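Malness project, progress to March 31, 2018

The collection target for this quarter was 62 usable examples of an arm taking toys out of a paper bag. We have 47. Another eight are with Kao for checking, and past form suggests we should not spend them yet.

The main cost has been time. Resetting a bag by hand takes longer than emptying it, a fact missing from our December plan. Three days also went on a cable fault, for which Prester has sent a very polite invoice.

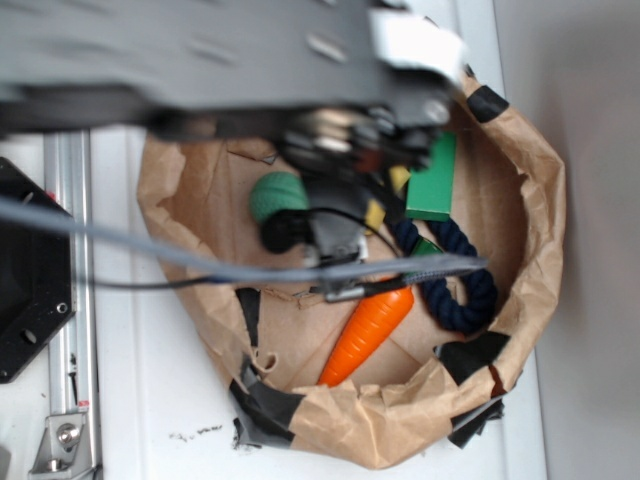 Sirkville has asked for harder mixes of objects, so soft and rigid toys now share a bag – the learning system was getting smug. We expect to reach the target next quarter with no change to the budget, paper bags included.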